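Fly fewer student experiments, and fly them twice

In February our district's school board voted to pay for another seat on a student spaceflight program. I teach eighth grade science at Ollden Middle School and I supported the vote. I also think the money is being spent in the wrong order, and I want to lay out why before the next proposal round opens.

The way it works now, teams across the district write proposals for a small experiment that fits in a sealed tube. Last year we had 104 proposals. A review panel cut those to a short list, then picked one. That one went up on a Mutent payload rack, stayed in orbit for 28 days, and came back. The team opened the tube, compared it with the one they had kept on the ground, and wrote a report. Then everything started over with new students and a new question.

One flight gives you one result. If the seeds in the flight tube sprouted less than the seeds in the ground tube, the students can't tell whether that was microgravity, a temperature swing on the truck, or a bad batch of seeds. We teach them all year that a result needs to be repeated. Then we hand them the most expensive experiment of their lives and tell them they get a single try.

I would rather see the district pick one experiment every two years and fly it twice. The second team would inherit the first team's notes, fix what went wrong, and run it again. They would learn to read somebody else's lab notebook, and they would learn quickly how much gets left out of one.

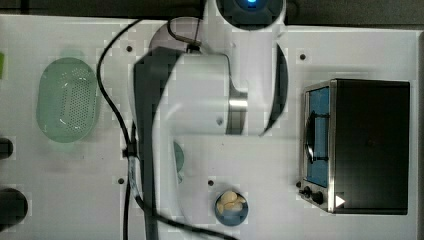 What it would cost

The flight fee is most of the bill, and flying the same experiment in both years costs no more than flying two different ones. The savings are in the middle. We now spend 21 class hours on proposal writing, every year, for every student in the grade. In the off year those hours could go to ground trials. The Kestari vacuum chamber in our storage room was bought with grant money and has been used for one unit.

The objection I hear most is that fewer students would get a chance to see their own idea selected. That's true, and I don't want to wave it away. But with the odds we have now, almost all of them already don't. More than 68 students could work on ground trials in a repeat year, each with a real job and real data to turn in. I think that is a better deal than a proposal that gets read once and put in a folder.

The other objection is publicity. A new experiment makes a nice story for the local paper, and a repeat doesn't. I have no good answer to that except that the paper didn't pay for the seat.

The Rüegg school across the river has been running a repeat program with high-altitude balloons for several years. Their students present both flights side by side, including the failures. I sat through their last session and the questions from the audience were sharper than anything I have heard at ours. We could ask them how they set it up before the board meets again.

Comments (4)

tubefarmer
My daughter was on a team that didn't get picked and she was over it in a week. She would have loved ground trials. Agree with this.

orbit_mom
Two years is a long time in middle school. The kids who fly it first will be in high school before the second tube comes back. Would they even get to see the results?

R. from the east side
Same question as above. Also, who decides if the first flight was worth repeating? Some of those ideas were pretty thin.

labcoat77
We did balloons at my old school. Second flight was better than the first by a mile, mainly because we finally labeled everything.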